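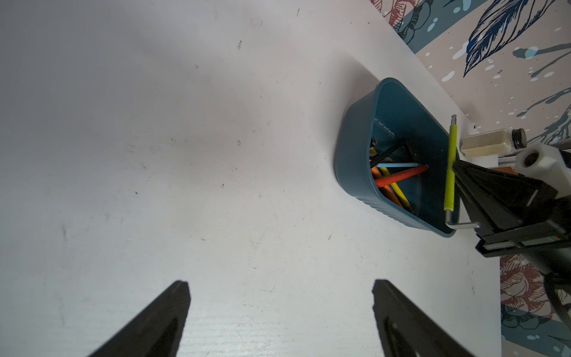 A teal plastic bin on a white tabletop.

Belska Castle and the old border country, June 2019

We had been meaning to get to Belska for years. My husband first read of it in a battered history of the small principalities that he picked up at a church sale, and ever since then it has been one of those places that comes up over supper in the middle of winter, when the driveway needs shovelling and anywhere with a castle sounds good. This year we finally went, and I'm so glad we did, even if my knees are still complaining about the stairs!

The bus leaves Makolby from beside the market hall and takes 50 minutes, most of it uphill. Sit on the left if you can. You get the river the whole way, and just past the second bridge there's a lovely view of the old toll tower, which was where the duke's men collected their fee on every barrel of salt that went through the valley. The driver slowed down for us there without being asked, which I thought was very kind of him.

Our guide was Kenneth MacAulay, a retired schoolteacher from Nova Scotia who married into a local family and has lived in the village so long that he gives the tour in either language (and sometimes in both at once, when he gets excited). He met us at the lower gate and started straight in on the history before we'd got our water bottles out.

For a long stretch of the Middle Ages, as he told it, there was no separate history of Belska to speak of. The whole valley belonged to the lords of Cluvgate on the far side of the ridge, and they treated it mostly as a place to graze sheep and put awkward younger brothers. One of those brothers was given the castle to keep him quiet, and in 1204 he stopped sending the rents home. Cluvgate sent a force of 60 riders over the pass to collect what was owing, but it was late in the fall and the snow came early, and most of them turned around. The brother called himself duke from then on. Kenneth says the people in Cluvgate still tell it differently, and that there was some sort of payment on the quiet.

After that the duchy lasted a good deal longer than anyone would have bet on. It was swallowed up and let go again twice, once through a marriage and once through a war that was really between two larger neighbours. The second occupation is the one you see most of in the stonework. The occupiers squared off the north wall to take cannon, and the newer masonry is a greyer colour than the rest, quite easy to pick out once it has been pointed out to you.

There are 90 steps up to the keep, and they're worn in the centre like old spoons. I took my time. There's a bench at the turn with a little window over it, and I had a good long sit there while the others went ahead, and could hear Kenneth's voice floating down all the same - he has the classroom habit of making sure the back row can hear.

The top room is where the charter of 1381 was read out, giving the townspeople their own court and the right to hold a fair. The charter on the wall is a copy. The original went to the archive in the capital after a roof leak in the seventies, and there has been a polite argument over getting it back ever since. I'd have liked to see the real one, with its seal, but the copy has a translation beside it and I read the whole thing. My favourite clause says that no one may be fined for grumbling about the duke so long as they do it indoors.

We had our lunch in the courtyard (cheese buns from the bakery by the bus stop, and do get there early for those) and then went through the small museum in the former stables. It's a bit of a jumble. There are coins, a case of harness fittings, a very fine map of the border as it stood after the second war, and a whole room on the Forsyth family, Scottish merchants who settled here in the wool trade and ended up lending the last duke more money than he could pay back. When he died without an heir the debt was part of what brought the duchy into the larger kingdom for good. I had no idea a few bales of wool could matter so much!

A few practical things for anyone thinking of going. Wear proper shoes. The washrooms are at the lower gate only, so plan ahead. The English tour runs mornings only outside of summer, and when my sister-in-law went in April she found the keep closed for repairs, so telephone first if you're travelling in the off-season. The last bus back to Makolby goes at a quarter past five, and we very nearly missed it on account of the gift shop, where I bought a tea towel with the toll tower on it and a jar of plum jam.

Next time we'd like to stay a night in the village and walk over the pass to Cluvgate, to hear their side of the story. Kenneth has promised to lend us his map.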